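Flotetti Head Rig and Leltodo capture service – review

Posted April 23, 2025 by Tiburcio Contreras

We run a small team that trains picking and stocking models for store robots, and most of our training data is first-person video of people doing ordinary jobs. Until last July we shot it ourselves with action cameras on chest straps. The footage was usable, but hands dropped out of view every time someone reached up, so we went looking for something better.

Flotetti sells a head rig and, separately, a subscription to Leltodo, the service that recruits wearers, uploads the video and returns it cut into labeled clips. You can buy either one alone. We took both for two months and ordered 200 clips of grocery shopping, mostly the shelf and cart work our model does badly.

The rig is light and the strap adjusts with one knob. Setup took me around 40 minutes the first time, nearly all of it spent on the phone app, which wants a firmware update before it will do anything else. After that it starts with one button. The battery lasts long enough for a full shopping trip. 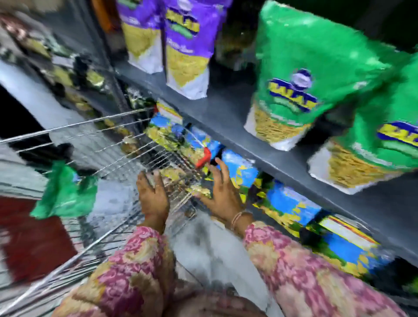
Snack aisles are hard for us. The packets are soft, shiny and packed close together, and a wire cart adds a lot of thin bars that our old tracker kept reading as fingers. Leltodo's hand labels held up well on this kind of clip. Long sleeves and jewelry didn't bother them much either. Where they slipped was in telling one packet from the next when several of the same color sat in a row. We fixed those by hand.

Clip boundaries are the weak part. The service is supposed to cut at each reach, but it often runs two reaches together, and the editor for splitting them is slow. Tranberg, which we used before for labeling only, was better at this. It cost more and had no rig of its own.

Support was fine. Espinoza, the reseller we bought from, swapped a bad cable without any argument. Questions about the service go to Leltodo directly and took longer.

The export is plain video plus a text file per clip, and our loader read it after a small change. Faces are blurred before you get the files – check a sample anyway.

I'd buy the rig again. For the service, ask for a trial batch first and look closely at where the clips start and end. We have renewed the smaller plan and are doing the splitting ourselves for now.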